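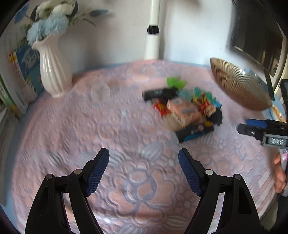
Small thread about the quilted cloth, because I promised it on Monday and then did nothing.

I bought it in Prakora, at the market behind the bus station, from a woman who sells mostly curtains. It was folded on the bottom of a pile. I saw only the corner with the pink and white stripes and I asked her to pull it out. I am glad that I asked.

The colours are dusty pink, mauve, peach and a kind of grey with a bit of lavender in it. At home I have white walls and a brown floor, so I was worried it would look too sweet. It is not too sweet. The grey leaves help a lot.

The stitching goes along the flowers and leaves and stands up from the cloth, with small wrinkles everywhere. You can follow a leaf with your finger with closed eyes. My sister's little one does it every time she visits, always the same leaf.

My favourite is the big peach flower with the grey outlines. There is also a swirled rose, but the peach one is the one I look at when I drink my tea.

Now the practical part, for those who asked how to wash such a thing. I wash it at 30, no — I should say it correctly, I wash it on the cold programme. The label is in a language I don't read. Very little powder, no softener, slow spin. Then I lay it flat over the drying rack and pull it gently in both directions with my hands.

Please do not iron it. I ironed one corner in January and the pattern became flat there, like a biscuit somebody sat on. It came back a little after two washes, but I still know where it is.

If you want to try one of these, measure first. Mine was 55 in local money and I did not measure, I only guessed with my arms. I was lucky. My neighbour bought one in Zavgate the same month and hers is too short on one side, so she keeps a plant on the short side.

Second problem: things lie down on it. Every soft surface in my home collects small objects and this one collects them faster. I put down one box "for a moment" and in the evening it has company.

At present there is a peach-pink box, a black tube, a small red packet with yellow on it and something very green. The box nearly matches the peach flower, which I noticed only today and which gave me more joy than it should.

So I made a rule for myself. Before I go to bed I clear the cloth, and each thing must go to a place that has a door or a lid. It takes less time than brushing my teeth. I keep the rule perhaps four evenings in a week.

What I tried before: a tray. The tray was full after one day and then the things were on the tray and also next to the tray. I gave the tray to my mother, she puts onions on it.

Someone asked if the raised pattern makes cups unstable. Yes, a bit. A flat box sits quite well, a bottle leans, and a cup of tea is a risk I have stopped taking. For tea I use a stool beside it. My nose was once very near to a mauve flower with a teaspoon of cold water and a lot of regret.

About crumbs: they go into the stitching lines and stay there. A soft clothes brush works, always along the line and never across. The vacuum cleaner I don't recommend, mine took hold of the cloth and did not want to give it back.

To the person who wrote that quilted cloths are for grandmothers — my grandmother had a plastic one with lemons. She would have said this one is too good for every day and put it in the cupboard. I prefer to use it and see it become old.

I looked at the shop Jandden also, they have a similar kind but in blue and green. Nice, but the pattern is printed flat, and after living with the raised one I think I would miss the wrinkles.

Next I want to sew a cushion cover for the chair, in plain grey, near to the colour of the leaves. If you know where to buy cotton in such a grey, please write me. It should be a warm grey, the one I ordered last time came almost blue and is now a bag for pegs.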